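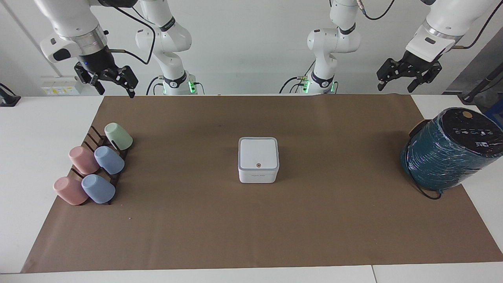 In this second period of the grant, the work of Nukonetti has been mostly on the evening news program, which we now send live from the small studio in Wurovdale and not from recordings. The change asked more from the crew than we had planned in our application. Going live means that every person on the floor must know, without speaking, when the microphones are open. We studied several kinds of signals, and we prefer a green light in the form of a ring, like the one glowing near the foot of the arm on the left, over the small square lamps we used before. We have ordered such rings for both presenter positions and expect them in March.

Report to the Grustton Fund for Local Broadcasting, 4 February 2025

Program output

The news program is now live on four evenings per week. The fifth evening, which was promised in our plan, is not yet live. We still record it in the afternoon, as we do not have a second person who can operate the sound desk. One member of the crew is learning this work at present and has made two complete programs under supervision. I prefer to wait until this person feels secure before I give you a date.

The first live weeks were not smooth. On one evening the opening music played twice, and on another the weather text stayed on the screen during the whole sports report. We received letters about both. After this we wrote a short running order that hangs beside the sound desk, and the producer reads it aloud before each program. It takes five minutes. Mistakes of this type have been fewer since then.

Reports from outside

The reporters have made live reports from the harbor, the town hall and the school in Abou Zeid. The connection from Abou Zeid is the weakest — we lost the picture there during a council meeting and continued with sound only. The telephone company says that a better line is possible, but the price they named is above what remains in this budget line. We ask your advice on this point below.

The studio

The building is from 1975 and its electrical system is the same age. An inspection found that the lighting circuit is safe for our present lamps but should not take more. For this reason we have stopped the purchase of two extra studio lamps, and the amount of 3000 stays unspent in the equipment line. The light on the left presenter is a little hard, and we have corrected this with a cloth screen.

Viewers

Our target was 1000 homes for the evening program. The last telephone survey came somewhat under this number, although better than in the first period. Older viewers say that the new hour is too early. We will ask the question again after the winter schedule ends.

Requests to the Fund

We ask your permission to move the unspent 3000 from studio lamps to the line for Abou Zeid and to the training of the second sound operator. We also ask that the fifth live evening be moved to the next period. The financial tables are sent separately, together with the inspection report and the list of programs.

With respect,
The program office, Nukonetti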